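The old school at Hedden: a thread on what I've found so far in the parish boxes and the county record office. Long one, sorry. I'll number the posts so people can find their place.

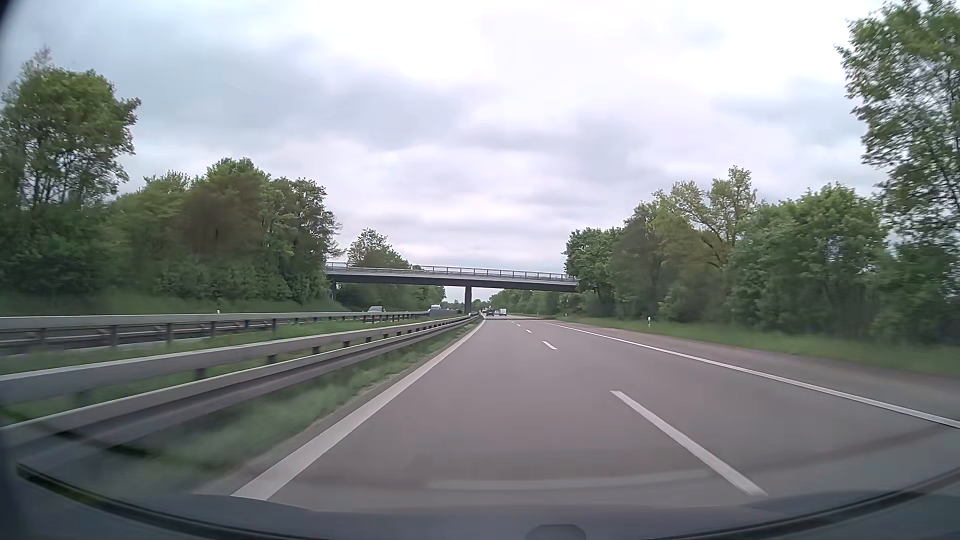 1. The first school in Hedden was a rented room over a saddler's shop. The vestry minutes give the rent as 2 pounds a year, paid at Michaelmas. The saddler kept the ground floor and complained more than once about the noise of boots.

2. No teacher is named in the minutes for that first stretch. There is a payment to "the dame" for coals and slates, and another for mending a window. I would like to know who she was but I haven't got any further than that.

3. The room was too small almost from the start. A note in the back of the rate book says children were sitting on the stairs. The vestry talked about a proper building for years and kept putting it off until a farmer called Emodetti offered a corner of his bottom field.

4. People have asked me about the name. The family were plasterers who came over to work on the big house and stayed. By the time of the school they had been farming for two generations. The spelling changes from page to page. I've seen it with one t, with an h on the front, and once as "Emmerdetty".

5. The field was given on condition that it went back to the family if it ever stopped being used for teaching. That clause caused a lot of trouble later. I'll come to it.

6. Building started in spring and the school opened in October. The log book begins on opening day. The first entry says 56 children were admitted, "the greater part of whom do not know their letters". The master signs himself only as J.P. for the first year.

7. The cost is harder to pin down. The subscription list adds up to less than the builder's bill, and the difference seems to have been made up by a loan from the brewery. The brewery ledgers went in a fire, so I only have the school's side of it.

8. It was one long room with a stove at the north end. The infants had the bench nearest the stove. The older boys were by the door and were sent out for water from the pump on the green. There was no water laid on at the school in the Victorian log books at all.

9. Attendance was the great worry, as it was everywhere. Typical entries: "Potato picking. Thin school." "Fair at Cemum. Closed at noon, it being useless to continue." "Heavy snow, eleven present, sent home."

10. Cemum was the next village over and had a bigger fair and, after a while, a bigger school. There was a good deal of bad feeling about children being moved from one to the other. The Hedden master wrote that Cemum was "poaching", and underlined it.

11. Correction to something I posted last winter. I said the school pence were the same for every child. They weren't. Labourers' children paid one rate, tradesmen's children paid double, and the third child in a family went free. Thanks to Rosemarie Haberkorn for sending me a photograph of the fee card, which was tucked in her grandmother's Bible.

12. The inspector's reports are copied into the log book in full, because the grant depended on them. Reading was usually fair. Arithmetic was usually poor. Needlework was praised nearly every year, and the master sounds a bit sour about that, as his wife taught it and was not paid separately.

13. She did get paid in the end. There's a letter to the managers in her own hand asking for a wage. It is four lines long and very polite. They gave her half of what she asked for. I haven't put the letter up as the record office charges for reproduction, but the reference is in the catalogue under Hedden school, managers' correspondence.

14. Now the second building. By the turn of the century the one room was holding far more than it was meant for and the inspector threatened to stop the grant. The managers put up an extension in brick, joined to the old stone room by a passage.

15. The brick part had three classrooms, coat pegs and a bell. The bell is the thing older people mention first when I talk to them. It was rung by hand from a rope in the passage, and being bell monitor was a sought-after job.

16. Edeltraud Brinkmann came to the school at nine, not long after her family moved here, with hardly any English. She told me she learned it from the skipping songs in the yard. She was put in with the infants for a term and didn't like it. After that she went up with her own age.

17. She also told me about the dinners, which came in metal containers by van from the central kitchen. On bad days the van was late and they did mental arithmetic until it arrived. She can still do the eighty times table. I tested her.

18. I've been recording these conversations with permission and writing them up. Afiq Yusof is helping with the typing, and he is much faster than me. There are 900 pages of log book altogether and we've transcribed the first volume and part of the second.

19. A few things from the second volume, in no special order. A boy was sent home for bringing a ferret. The stove pipe fell down during prayers. A map of the world was bought and the managers asked why it had cost so much. The nurse visited and found "heads on the whole satisfactory".

20. Wartime entries are short. There were evacuees for part of it and the school ran in two shifts, locals in the morning and evacuees in the afternoon, swapping over each fortnight. The village hall was used as well when the weather was too bad for games.

21. The log book doesn't say much about how the two lots of children got on. The people I've spoken to say there was fighting for a week and then there wasn't. One evacuee stayed for good and ended up running the post office.

22. After the war the top class went. Children over eleven travelled by bus to the secondary modern, and the bus left at twenty to eight from the pump. That took the numbers down and the school never really got back to where it had been.

23. The closure was argued over for four years. Parents got up a petition with 80 names on it. I've seen the petition. Several of the signatures are in the same handwriting, and the county officer has written a small pencil query next to each of them.

24. The county's case was the number on the roll and the state of the roof. The parents' case was the distance to Cemum and the lack of a pavement for most of the way. Both sides were right as far as I can tell.

25. It closed at the end of a summer term. The last entry in the log book is the head teacher listing what was packed and where it went: readers to Cemum, piano to the chapel, bell to the church for safe keeping. The church says it hasn't got the bell. If anybody knows where it is, please message me.

26. Back to the clause about the field. When the school closed, the land should have returned to the heirs of the farmer who gave it. The county hadn't noticed the clause and had already agreed a sale. A cousin turned up with a copy of the deed and the whole thing went to solicitors.

27. It was settled out of court. The stone room was sold to a joiner and later became a house. The brick part was pulled down. The yard wall is still there along the lane, and you can find initials cut in the coping if you look near the gate.

28. I get asked for the list of head teachers. I have all of them except for a gap of six years after the first war. Finn Wegener thinks there was a Miss Nwankwo or Newanko in there as acting head, going by a prize label in a book he owns. I'd want a second source before I add her to the list.

29. If you have school photographs, please look on the back before you send them. A name or a year in pencil is worth more to me than a sharp picture. I don't need the originals, a scan or a phone photo will do.

30. Same goes for report cards, prize books, sewing samplers and anything with the school's stamp on it. The stamp is an oval with HEDDEN SCHOOL round the outside.

31. Britta Heitmann is putting together a display for the library, with the fee card and a page from the first log book. It'll be on the table by the large print shelves. Copies only, so the pages can be handled.

32. Next I'm going to do the night school, which met in the same room for a few winters and taught farm accounts and drawing. There is only one thin register for it and the damp has got into the first few leaves, so it'll be a shorter thread.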